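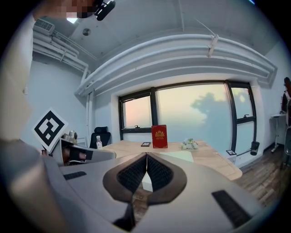

Handgreifer von Cadwaladr, Modell 2749: zwei Sterne, und einen davon fürs Polster

Zwei Wochen im Büro benutzt, jeden Tag. Kurzfassung: mechanisch gut, bei der Sicherheit durchgefallen.

Erst das Gute. Liegt ordentlich in der Hand, Gehäuse knarzt nicht. Die Backen packen auch dünne Sachen, Mappen, Papier, Stifte. Software lief nach einer Viertelstunde, Anleitung leider nur auf Englisch und an zwei Stellen schlicht falsch (Seite mit dem Akku überspringen, stimmt nicht).

Jetzt der Fehler. Am dritten Tag gingen die Backen nicht mehr auf. Taster losgelassen, nichts. Greifkraft blieb voll drauf, Finger vom Kollegen dazwischen. Hauptschalter gedrückt: immer noch zu! Der Antrieb ist selbsthemmend und ohne Strom bleibt er, wo er ist. Steht nirgends. Man muss hinten mit einem Inbus die Spindel zurückdrehen, und den Inbus muss man erstmal haben. Ergebnis blauer Nagel, zum Glück nicht mehr.

Zwei Tage später nochmal, diesmal mit einer Flasche. Danach gezielt probiert, 200 Griffe hintereinander, zweimal Blockade. Immer nach längerem Halten mit voller Kraft. Mein Verdacht ist der Endlagensensor, beweisen kann ichs nicht.

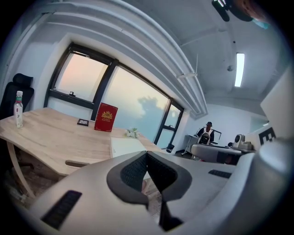
Testplatz am Fenster, Greifer von oben

Support: Händler ist Oltutex, Antwort kam nach vier Tagen. Eine Nest Pritchard schrieb, das Verhalten sei "im Rahmen der Spezifikation". Auf Nachfrage dann doch eine neue Firmware. Aufgespielt, seitdem noch kein Hänger, aber die Notöffnung fehlt natürlich weiterhin. Die lässt sich nicht per Update nachreichen. Fürs Geld erwarte ich da einen Hebel oder wenigstens eine Rutschkupplung.

Wer ihn schon hat: Greifkraft in den Einstelungen auf mittel, reicht für fast alles. Inbus mit Klebeband ans Kabel. Und Finger weg von den Backen, auch wenn das Ding aus ist.

Kaufen? Erst wenn eine Version mit Notöffnung kommt. Angekündigt ist sie für Februar, mal sehn. Meiner geht soweit zurück, Erstattung läuft noch, trage ich hier nach.

11. Dez. 2021

Ähnliche Beiträge
Drunham Parallelgreifer im Dauertest
Ondton Akkupack: wird heiß beim Laden
Endlagensensor selbst tauschen, geht das?
Not-Halt nachrüsten bei Handgeräten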